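1/ Day 35 of learning to bake with rye and I am hooked!! My starter doubled overnight, even in this chilly Udusdale kitchen.

2/ Biggest change since August - I stopped adding extra flour. Sticky dough is fine, just wet your hands.

3/ Next up: caraway. Tell me your favorites!

Comments

Yu-na Maeng: Caraway AND orange peel, trust me

Dong-hyun Choo: How long do you let it cool?

Hye-jin Ok: Wet hands, yes!!

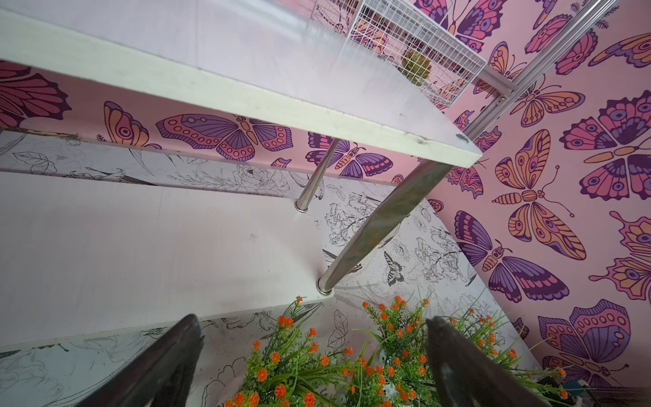
White shelves, chrome legs, wire basket up top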